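Hi Alcides, a quick one on the Kelbridge money. We've spent 51 per cent of the equipment pot so far, and I'm really pleased with how the folding work is coming on!

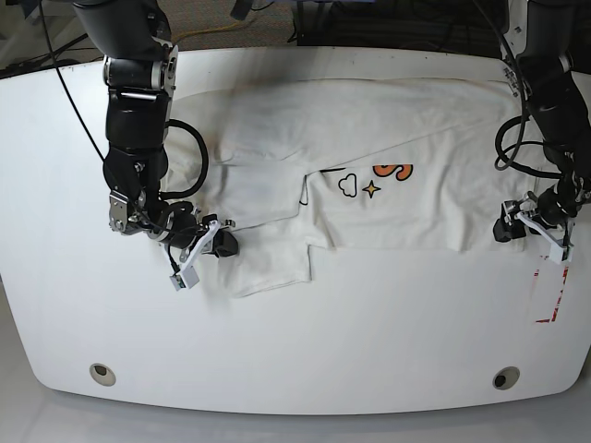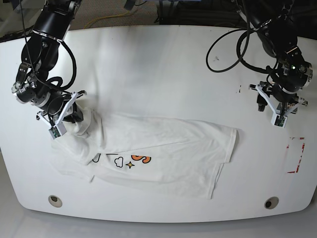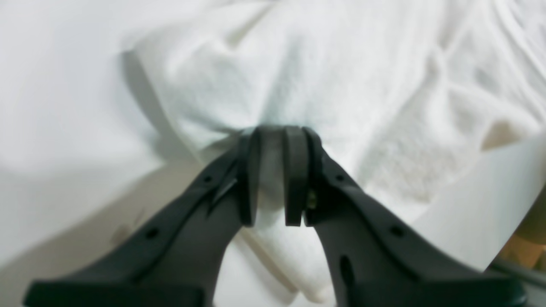
Folding work, grippers and white fabric

Next up is spares. Rokard want 90 pounds a set for fingers and Bastos want 146 (ouch), so I'd like to order 11 sets from Rokard in March, plus cable clips if there's anything left. Could you say yes to that before I ring them? The Plotlow quote for a second table is still to come.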